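Getting dents and old spills out of carpet
Print | E-mail this page
31 comments | 7 shares

Moved the living room around on Saturday and spent the rest of the weekend on the carpet. Writing this down fast before I forget what worked.

Furniture dents first. Ice cubes. One in each dent, let it melt, go do something else. Overnight is better than an hour. Then blot with an old towel and rough up the pile with the edge of a spoon. Fork works too but go easy, I pulled a loop that way and had to trim it.

Deep dents, the kind from a piano or a full bookcase, want steam. Damp white cloth over the dent, iron on medium held just above the cloth, not on it. Few seconds. Lift, fluff, repeat. Do NOT do this on anything synthetic without trying it in a closet first. Nylon will take some heat, olefin melts and there is no fixing that. If you don't know what you have, ice only.

Dark carpet hides dirt and shows lint. Mine's dark. Rubber squeegee, the window kind, pulled toward you in short strokes, gets up hair the vacuum leaves behind. You'll be a little disgusted. Rubber gloves do the same job on stairs.

Vaccuum slow. Two passes one way, two passes across. Empty the canister before you start, and cut the hair off the roller. The Lurnness upright I have loses half its pull when the bag is past the line, and the light never comes on. 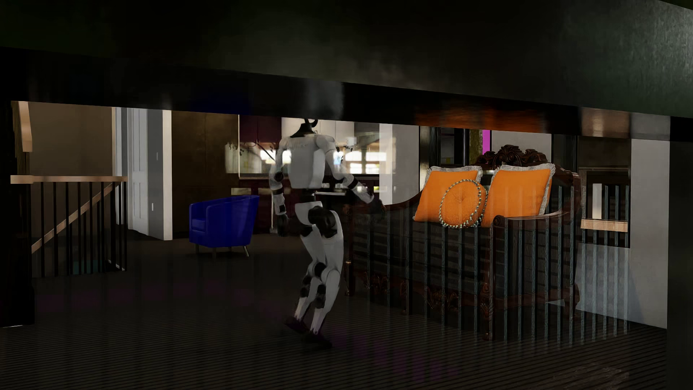

Spills. Blot, don't rub, everybody says it and everybody rubs anyway. Work from the outside in. Cold water, then one teaspoon dish soap in two cups of warm water, then cold water again to get the soap out. Soap left behind grabs dirt and you get a gray spot in a month that looks like the stain came back.

Grease: cornstarch, leave it a few hours, vacuum. Then the soap mix.

Candle wax: brown paper bag and a warm iron, move to a clean part of the bag as it soaks up. Same warning about synthetics.

Coffee: white vinegar and water, half and half. Smells for a day.

Pet stuff: enzyme cleaner, and follow the bottle on how long it sits. I use the Bririer one, the unscented. Don't steam clean first, heat sets the smell.

Moving the heavy pieces. Take the drawers out. Sounds obvious. Plastic sliders under each leg for carpet, felt for hard floors, not the other way round. Carved legs and old wood, lift with two people and never drag, the joints in old sofas are only glue and they let go sideways. Check underneath for loose webbing while its tipped up.

Once it's where you want it, put cups under the feet. The wide ones. They spread the weight and you won't be back here with the ice tray. Scoot everything over an inch or two when you change the clocks in November.

Wood polish and carpet: spray the rag, not the furniture. Overspray makes a sticky line along the bottom that picks up every crumb. Ask how I know. Paste wax is safer, thin coat, buff it off.

Rental machines are fine but people use too much shampoo. Half what the label says, and an extra rinse pass with plain water. Fans on, windows open, stay off till morning. Foil squares under any wood legs while it dries or you'll get brown rings.

Will do rugs with fringe next time, thats its own headache.

Print | E-mail this page
31 comments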